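Morton Arena Pre-Event Safety Checklist: Barrel Racing

Inspection date: December 5, 2020
Event: Milwood Winter Series, open and youth divisions
Status: Cleared to run with comments

Items are marked OK, FIX or WATCH. Anything marked FIX has to be done before the first rider goes in. WATCH items get another look at each drag.

GROUND

Footing depth, first barrel: OK
Even all the way around the turn.

Footing depth, second barrel: FIX
Thin on the back side. The base could be felt with a boot heel. Fill was brought over from the rail and worked in with the tractor. Rechecked and passed.

Footing depth, third barrel: OK

Moisture: WATCH
Dry along the east rail where the heater blows. Water that strip again at the halfway break. Do not water the alley.

Rocks and debris: OK
One piece of baling wire picked up near the timer line.

Drag schedule: OK
Drag after every 9 runs in the open and at the same interval in the youth division. In July the drags were spaced out to save time and the ground at the second barrel got deep and uneven. Do not skip one to catch up.

BARRELS AND PATTERN

Barrel condition: OK
Steel, both ends closed, pads tight. The old barrel with the split rim has been pulled and should go to scrap.

Stakes and markers: FIX
The marker at the third barrel was sitting above the dirt. Driven down and covered. Rechecked and passed.

Room between barrels and fence: OK
Measured from the side of the barrel nearest the rail. The second barrel has 17 feet, the tightest of the three.

Stopping room past the timer line: OK
63 feet to the alley gate. Riders should still be told at the meeting to sit up and start slowing at the line.

GATES AND FENCE

Alley gate: WATCH
The latch works but needs to be lifted to seat. Gate help has been shown how. A new latch is on order from Schouten Supply.

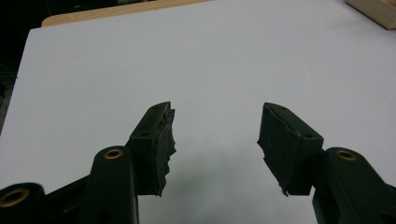 Can a run start with the alley gate open?

Only if the show has said so before the division begins, and then it applies to every rider in that division. The default at Morton is gate closed behind the horse before the rider crosses the timer line, and open again only when the horse is back to a walk.

Center gate: OK
Chain and snap both sound.

Panels: FIX
Two pins missing on the north side. Replaced. Walk the panels again before the youth division and push on each one at chest height.

Fence caps and sharp edges: OK
Loose sheet metal behind the announcer stand has been screwed down.

TIMER

Electric eye: OK
Tripods are outside the fence and sandbagged. Cord runs overhead.

Backup stopwatches: OK
Both have fresh batteries.

WARM-UP PEN

Traffic: WATCH
Gets crowded before the open. Keep it to walk and trot along the rail, lope inside. No one ties to the warm-up fence.

Lighting: FIX
One fixture out by the water trough. Bulb not replaced yet. The corner is coned off and stays that way until the light is working.

EMERGENCY

Ambulance access: FIX
A trailer was parked across the Nolton Road entrance. Moved. Cones are out.

First aid kit: OK
Restocked. Cold packs added.

Vet on call: OK
Number is posted at the entry booth and at the alley.

Helmets: WATCH
Required for all youth riders any time they are mounted, warm-up included. Several were seen hanging on saddle horns during setup. Announce it at check-in and again before the first youth run.

Next inspection is due before the gates open for the second show of the series. Bring this sheet.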